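Workshop notebook, November, back bench
Entry started 2 pm, finished after tea

Green board is done! Three coats in the end, and I'm so pleased with the colour. Peiyu mixed it from the leftover white and the dregs of the Dollo green, and it came out as this soft minty grey-green that I'd happily paint a whole kitchen in. Recipe as she gave it to me: 200 mL white, 20 mL green, stir for ages, strain through a stocking. Write it on the tin lid next time, because the masking tape label fell off in the sink.

Sanding between coats made all the difference. I went over it lightly by hand after the first two, wiped it down with a damp rag and left it well alone. Tried the foam roller on the offcut and got orange peel, so stuck with the short-nap one. Very light pressure, long strokes, don't go back over it once it starts to drag (Oluwaseun's rule, and he's right).

The back still has a run near one corner. Not fussed, it faces the wall.

Moving it: always two ends, never one person with it tucked under an arm. We dinged the Shehu shelf that way and I'm still filling it. Fingers flat on top, palms underneath, and watch the corners going round the bench. Let it stand overnight before anyone leans anything on it.
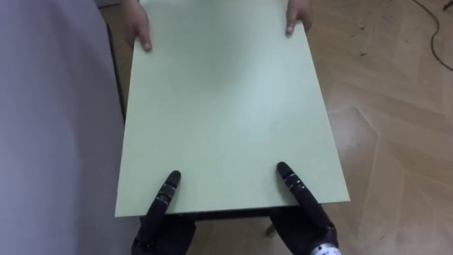

Onyekachi Okeke

Matte was the right call. Light on the middle washes it out a bit but there's no hard glare, and satin would have been a mirror under our lights. Amancay wants the same finish for the Holilero doors, 6 of them, so we'll need a proper batch of colour and can't rely on dregs.

To do:
– wax the long edges before it goes up
– find the 20 mm screws, last seen in the biscuit tin
– ask Chukwuemeka if the wall battens are level yet
– new tack cloths, we're down to 2

Hanging it tomorrow arvo if the battens are in. Can't wait to see it up!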